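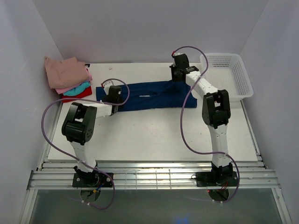
Figure 3. Navy garment laid out lengthwise on the white board, with the folded stack in the back left corner.

3.2 Garment layout and wrinkling

Each trial began with one garment spread flat on the board, its long axis parallel to the front edge. Dark items were kept in the set despite the difficulty of judging soft folds on them by eye. The garment in Figure 3 is wrinkled and slightly bunched at the middle, and its right end is wider than its left. A small pale mark near the center served as the reference point for measuring offset.

The Meltdale set contains 253 garments, of which 80 were used in this part of the study. Wrinkling was scored on the five-point Alow scale by two raters (S. Tomar and D. Oravec) working separately. Scores that differed by more than one point were discussed and settled before analysis. Bunching at the middle was scored apart from soft folds along the edges, as the two affect the first fold differently. Finished stacks were limited to a height of 200 mm. Garments with elastic waists were excluded and are treated in Section 3.4.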